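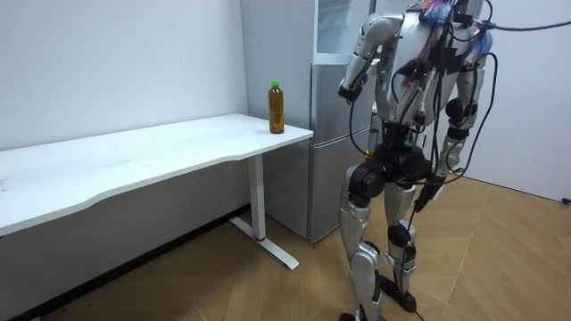 Dromwood's shared office gets its refrigerator back – with rules

The tall silver refrigerator at the Moynihan building in Dromwood is open for business again, ending a dispute that has occupied the tenants' message board since March and produced, by one patient reader's count, 400 posts.

The trouble began with an unlabeled tub of soup. It spread to yogurt, then to the larger question of whether a refrigerator standing at the end of a desk belongs to everyone or mostly to whoever sits at the desk. Feelings ran high. A jar of pickles went missing and was mourned at some length.

Under the new rules, in force from January 15, 2023, every item must carry a name and a date. Anything older than a week goes out. Milk is communal, oat milk is not, and the door may be held open for no more than 30 seconds while a person decides what kind of lunch they are having.

"I have signed leases with less in them," said Bernardo Serrano, who drafted the final version after three earlier ones were rejected over the wording of "leftovers."

The white desk along the wall stays where it is. A proposal to move it was dropped when tenants learned it would cost around $900 to shift the outlets, a sum that cooled several strongly held opinions.

Fish remains under discussion. Comments on the fish clause can be left with the front office until the end of the month, preferably in writing and preferably signed.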